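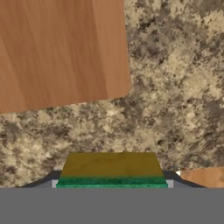

Tenell Cell Support

Filed under: Meeting Minutes > Simulation Cells

Kitchen cell, Tenstead build - monthly maintenance meeting, August

Present: cell support, controls, scene assets. McIntyre joined by phone from item 2. Apologies from the Iltmont test group, who sent written comments.

The meeting opened at 9:30. Minutes of the July meeting were accepted with one correction: the joint limit change was made in the arm configuration file, and the scene file was left alone.

1. Gripper contact settings

Controls reported on the finger pad contact model. The July settings let the sponge creep along the pads during lift, mostly when the grip landed on the scouring layer. Pad friction has been raised and the closing force reduced. The log for build 657 holds 3348 pick attempts, and 19 of them ended in a drop. All 19 will be replayed with contact logging turned on.

Scene assets asked whether the two sponge layers should have separate stiffness values. Agreed to try it on a branch. At present both layers share one value, and the collision shape is a single box.

Iltmont's written comment was that the pads start to overlap the sponge mesh when the closing command is repeated. Controls had seen the same thing. A clamp on the repeated command is ready for review.

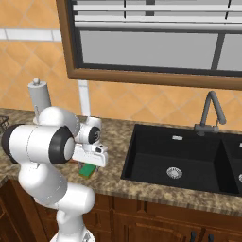 2. Arm base and mounting

The base offset from the counter front was checked against the layout sheet. The base had been placed 15 mm too far back after the cabinet model was swapped. It has been corrected in the scene file and in the calibration record. Anyone holding a local copy of the scene must pull the new one before running a job.

McIntyre asked for the base position to be locked. Agreed. The lock goes in with the next build.

3. Approach path over the counter
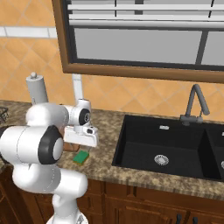

Approach planning still uses the old clearance list, written before the counter items were rearranged. The list covers the faucet, the paper towel holder and the wire basket. It has no entry for the small brown object, which ends up partly hidden behind the gripper and upper link when the hand is over the sponge. Scene assets will add it with its own collision shape. The clearance margin for the faucet stays as it is.

Controls noted that the elbow swings wide on some approaches from the left. A preferred elbow posture was proposed and put on hold until the clearance list is complete.

4. Board placement

The cutting board target frame was discussed at length. The frame origin sits at the board center, but the release check measures from the board edge, so the two can disagree when the board is rotated. Controls proposed moving the release check to the center frame as well.

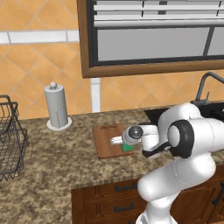

McIntyre supported the change but wanted the old check kept in the log for one more build, so the results can be compared. Agreed.

5. Actions

Controls - replay the 19 drops; submit the command clamp; move the release check.
Scene assets - stiffness branch; clearance list entry.
Cell support - base lock; send the corrected calibration record to Iltmont.

The meeting closed at 10:40. The next meeting will be in September, same time, with the elbow posture carried over as item 1.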